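Equipment planning page for the Wirley picking cell. Putting it all in one spot before the April budget round so people stop asking me for the spreadsheet. Prices are Canadian, before tax. Quotes from Hesach and Holtorent, both still open.

## Picking, mixed items

KUKA arm over the grey bin. Orange bracket, teal sunglasses, a coiled cable, odd shapes all in together, mostly over to one side. Pretty close to what the returns line will get.

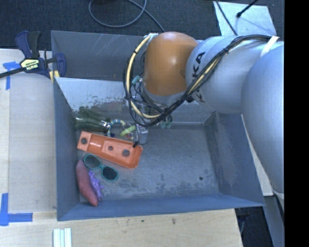

## Bins and clamping

Bar clamp on the corner is fine for now, not for a production cell. Want a proper locating fixture, 600 each from Holtorent. Spare bins seperate, cheap, order 9.

Tape marks on the table to be replaced with pins. No quote needed, shop can do it.

## Cabling

Dress pack for the arm, 3,000 fitted. Hesach only, Holtorent doesn't do them. Cables bundled and taped along the arm at the moment, would rather not sign off on that long term.

Lead time 9 weeks, so this one goes in first even if the rest slips.

## Still to price

- gripper fingers, two sets, softer pads
- guarding (Lukumay site has leftover panels, check the height before anyone buys new)
- freight, both suppliers left it off thier quotes
- training, half a day, maybe less

More pics once the fixture drawings are back. Send colour choices for the guarding to the usual inbox.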